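Keltgate boss shrugs off pitch worries before Jerau trip

26/03/2023

Keltgate manager Lahcen Hajji says his players have no business complaining about the state of the field at Jerau, given what they have been training on since February.

Keltgate travel to the coast for the second leg of their cup semifinal with a 3-1 lead and a growing collection of warnings about the surface. Semesia lost there last month and spent most of the following week talking about the bounce. Their goalkeeper compared the near goalmouth to a plowed field, which drew a written complaint from Jerau and, according to people at the club, a quieter one from a local farmer.

Hajji was unmoved.

"The ball is round, the grass is green in places," he said. "If you pass it to a man in your own shirt, it usually gets there. We have been working on that part."

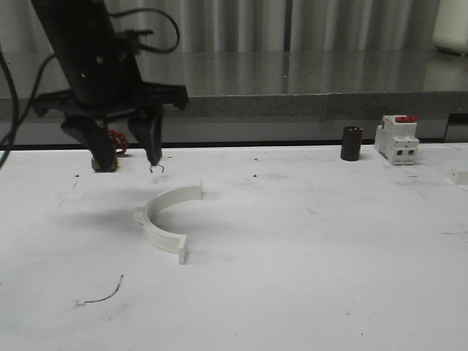 He will be without captain Ehab Belhaj, who picked up his eighth yellow card of the season for arguing over a throw-in that had been given to Keltgate. The suspension rules out the midfielder for one match, and he has reportedly asked to travel anyway. Hajji said he could come as long as he sat well away from the fourth official.

Mostafa Hajji, the manager's nephew and a man who has heard every possible joke on the subject, is expected to take his place. The 20-year-old scored in the first leg with a shot he later admitted was a cross. His uncle has described it as a shot in three separate interviews.

Jerau have problems of their own. Striker Samir Naciri is doubtful with a calf strain, and coach Kevser Başaran declined to say whether he would start, whether he had trained, or whether he was in the building.

"We will have 11 players," she said. "That I can promise."

Başaran was more forthcoming about the field, which she called "perfectly good for anyone who has come to play soccer." Jerau are unbeaten in 8 home games on it.
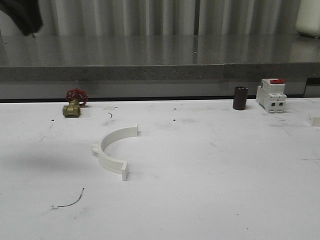

A brass gate valve with a red handwheel, on a white work surface.

Keltgate sold their 200 away tickets before lunch on the first morning. The first leg drew a crowd of 1155, a club record if you leave out the match four years ago when the gates were open and the counting was done by eye.

The winners meet Semesia or a side still to be decided, depending on an appeal over an unregistered substitute. A ruling was due last week.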